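Womevley 感知与规划软件 现场安全检查表(附意见)
适用地点:Rusville 健身房
检查范围:手部跟踪、接触判断、动作规划、回放工具
填表人:Luminița Furtună
复核人:Treasa Lynch
月份:五月

填写方法:每一项写“合格”“不合格”或者“待复查”。有意见请写在该项下面,不要写在别的纸上。中文不是我的母语,如果有句子不清楚,请直接问我,我会改。

一、开始之前

1.1 软件版本与发布单一致。
结果:合格
意见:感知模块和规划模块的版本都核对过。回放工具比发布单新一个小版本,Treasa 已经知道,同意继续使用。

1.2 配置文件中的场地名称正确。
结果:不合格,已改正
意见:打开的时候,里面写的还是 Clerkwood。那个场地的地面高度和这里不同,如果不改,规划模块会把低处的物体算错。改为 Rusville 以后重新启动,再次检查,合格。建议以后场地名称为空时,程序不允许启动。现在它会自动用上一次的场地,我认为这个做法不安全。

1.3 急停信号能够到达规划模块。
结果:合格
意见:试了 2 次,两次都马上停止。日志里有对应的记录。

1.4 时间同步。
结果:合格
意见:画面与手部姿态的时间差在限值以内。限值仍按 Moroz 接口说明的旧版填写,新版还没有收到。

二、手部与接触判断

2.1 左右手的标签没有互换。
结果:合格
意见:两只前臂从下方两边伸向中间的时候,旧版本容易把左右弄反。新版本在本次检查中没有发生。请注意长袖衣服:袖口比较松的时候,手腕的关键点会向袖子一边移动。格子花纹的袖子请保留在测试集里,不要删除。

2.2 手掌平放在表面上时,判断为“支撑”,不判断为“抓取”。
结果:待复查
意见:立柱的软垫是黑色的,表面有磨损,深度数据在这种地方不完整。软件有时给出“支撑”,有时给出“未知”。“未知”可以接受,因为规划模块遇到它会等待。“抓取”不可以接受。

2.3 手指靠近卡扣但还没有确认接触时,不提前输出“已抓住”。
结果:不合格
意见:在编号 9 的片段里,软件提前输出。原因可能是红色卡扣的轮廓和手指在图像上重叠。接触判断不能只看图像上的距离。请感知组加上深度条件,然后用同一个片段重新测试。

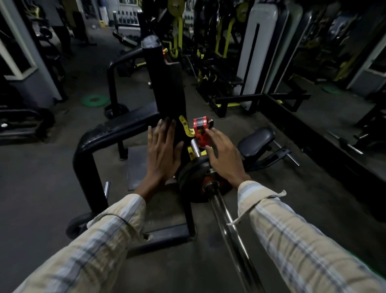 器械识别与禁入区

3.1 卡扣、套筒和杠铃片分别识别,不合并成一个物体。
结果:合格
意见:红色卡扣上面有一条黑色的带,以前的模型会在那里把卡扣分成两块。现在是一块。卡扣旁边的黄色金属支架也单独标出来了。黑色杠铃片的中心是橘红色,颜色和卡扣接近,所以请不要只用颜色作为区分的条件。

3.2 被手挡住的物体仍然保留在场景模型里。
结果:合格
意见:杠铃片有一部分在右手后面,模型没有把它删掉。保留时间设为 400 毫秒,我觉得偏短。如果手停在那里不动,物体过一会儿就会消失。请规划组考虑:物体被手遮挡时,不开始计时。

3.3 反光金属表面不产生虚假的空洞。
结果:待复查
意见:长的镀铬杆有明显反光,点云在杆的中间断开。规划模块可能认为那里可以通过。目前的临时办法是把整根杆用手工画的盒子包住。临时办法请不要写进正式配置。

3.4 镜子里的物体不进入场景模型。
结果:不合格,已临时处理
意见:右边的墙上有大镜子,镜子里可以看到别的器械和架上的杠铃。软件把镜中的杠铃当成真的,放在墙的后面。因为位置在墙外,所以没有影响路径,但是会影响物体的数量统计。已经把镜面区域手工遮盖。自动检测镜面的功能请列入下一个版本。

3.5 器械杠杆臂的运动范围设为禁入区。
结果:合格
意见:禁入区按照最大行程计算,不按照当前位置。滚轮软垫和它的低臂也包括在内。请不要为了让路径变短而缩小这个区域。

3.6 平放在地上的杠铃片可以识别。
结果:合格
意见:绿色的片平放在地面上,高度很小,旧的地面过滤会把它当作地面的一部分。过滤阈值改为 4 厘米以后可以识别。旁边立着的黑色片没有问题。地面是灰色混凝土,没有光泽,对深度数据是有利的。

3.7 光线较暗时,远处的人可以检测到。
结果:待复查
意见:房间后面有人,穿深色衣服,一部分在阴影里。检测分数低,但是高于报警线。我不愿意在这一项写“合格”,因为余量太小。请用更暗的片段再测试,并且把分数的曲线附在报告后面。

四、规划与控制

4.1 状态为“未知”时,规划模块等待,不猜测。
结果:合格
意见:等待时界面只显示一个灰色的点,操作人员不容易明白。请改成文字。

4.2 手在工作区内时,不发布新的运动指令。
结果:合格
意见:用回放数据检查,没有发现违反的情况。请注意,回放数据合格不能代替现场合格,现场部分另外填表。

4.3 参数修改有记录,可以恢复。
结果:不合格
意见:过滤阈值修改以后,日志只写了新的数值,没有写旧的数值,也没有写修改人。我这次用手写补上了。工具组请修改。

五、复核意见(Treasa Lynch)

2.3 同意不合格。修好以前,接触判断的结果只能显示,不能送给规划模块。
3.3 手工盒子可以用到下次检查,请在配置里写明到期的版本号。
3.4 统计数量的问题比 Luminița 写的要重一点,因为报告会用到这些数量。已经另开一张问题单。
3.7 同意待复查。暗光片段我这里有,下午四点以前放到共享目录。

六、未完成事项

感知组:2.2、2.3、3.3、3.4、3.7
规划组:3.2 的计时方式
工具组:1.2 的启动检查,4.1 的界面文字,4.3 的修改记录

改正以后请在原来的项下面写新的结果,旧的结果不要擦掉。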